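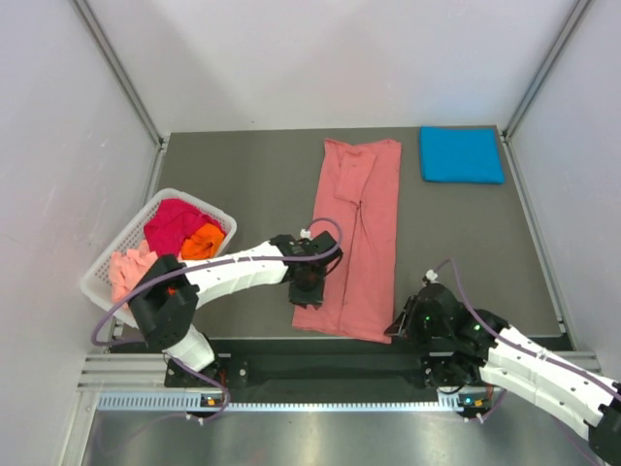
Objet : Re: Projet de déclaration sur l'emploi du mot « guerre » dans les textes publics

Madame, Monsieur,

Le secrétariat du cercle Grastine accuse réception des observations de Mme Rania Tarawneh, reproduites ci-après pour l'information des abonnés de la liste.

> Le projet de déclaration recommande de bannir le terme « guerre »
> pour toute politique intérieure, qu'il s'agisse de la drogue, de la
> pauvreté ou de la fraude. Je partage l'intention. Je crains toutefois
> que l'article 4 ne vise aussi les auteurs qui citent ce vocabulaire
> pour le critiquer. Peut-on préciser ?
>
> Rania Tarawneh

La remarque est fondée. L'article 4 sera complété par un alinéa excluant expressément les citations, les titres d'ouvrages et les travaux historiques. Il est rappelé que le texte s'adresse aux seuls rédacteurs de communiqués et de rapports officiels, et qu'il n'a aucune portée contraignante.

Sur le fond, le groupe de rédaction maintient sa position : une métaphore militaire laisse entendre qu'il existe un adversaire désigné et un terme aux hostilités, deux conditions que les politiques concernées ne remplissent pas. La note Dumitrescu, déjà diffusée en annexe, développe ce point.

Les amendements doivent parvenir au secrétariat avant le 30 avril. Ils n'excéderont pas 2000 signes, exposé des motifs compris. Les contributions reçues hors délai seront versées au dossier sans être mises aux voix.

Veuillez agréer, Madame, Monsieur, l'expression de nos salutations distinguées.

Le secrétariat
Cercle Grastine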